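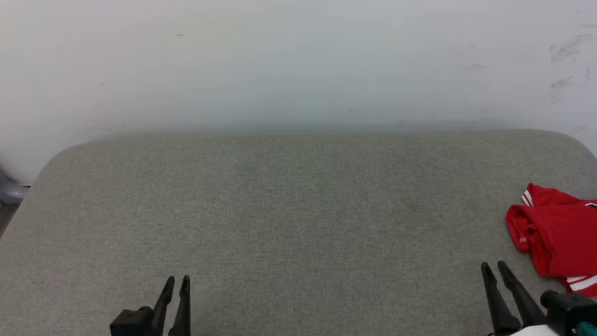 Software news from the folding group
October 19, 2018

In July we told you that Povden, our planner for two-arm cloth work, was moving to a new grasp selection module. The module is now in the main branch, and I would like to explain what has changed for the people who use it.

The old version looked for the highest point of the garment and sent the closer arm there. With a towel this is good enough. With a shirt that lies in a pile, the highest point is often a thick roll of many layers, and the fingers close on too much fabric. The new version first searches for edges, such as a hem or a sleeve end, and gives each one a score. Only when no edge has a score over 41 (the scale goes to 100) does it go back to the old rule.

Josée Kennedy wrote the edge detector, which we call Lulteo. She trained it mostly on plain clothes, so sports shirts were a worry for us. Printed numbers have strong borders, and the first detector took them for hems again and again. She has now added a second check which compares the depth on both sides of the line. In our last test set of 100 piles, the first choice was a true edge in 78.

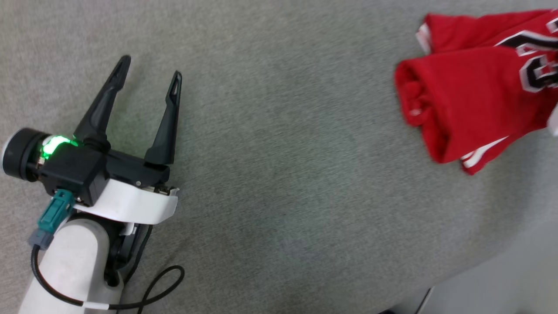
Left gripper open, with the red jersey still at a distance on the gray carpet.

Oisín Cullinane has worked on the control side. The arms now wait with open fingers until the planner confirms the target, and the approach speed is reduced for the last 20 millimeters. Please note that the parameter for this has a new name, so your old configuration files will give a warning at start. The warning can be ignored for now, but it will become an error in the next release.

Still open is the case when both arms choose the same edge. At the moment the right arm has priority, and we are not happy with this. If you have logs of this case, please send them to Oisín.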